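### 3.2 The simulated room and the student exercise

When we first planned the Maltska course, we had hoped to give every student time on the real arm, but with 26 students and only two working grippers that was never going to happen, and so most of the early work moved into simulation. Each pair was given the same starter room and was free to change the colors and textures of the floor and walls, and to place flat pictures wherever they liked (a freedom they took up with great enthusiasm, we are glad to say). Oluwaseun Oyewole wrote the loading script, and the students soon learned to read it almost as well as he did.

The exercise itself was simple to state. The gripper begins with its fingers open, the student's program looks through the camera mounted above it, and it must then choose a direction in which to move. Figure 2 gives the gripper's own view in one such room, with a framed picture of what looks like a rock arch or cave mouth lying on the floor beyond the right finger.
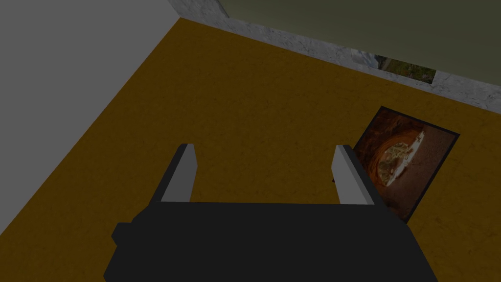 **Figure 2.** View over the open gripper in a simulated room.

We allowed nine class meetings for this part of the course, and we would gladly have given it more. Several pairs wanted to keep adjusting their textures long after their programs ran well - and we found it hard to object, as those same pairs tended to ask the best questions about lighting when we reached the Aquino unit in May.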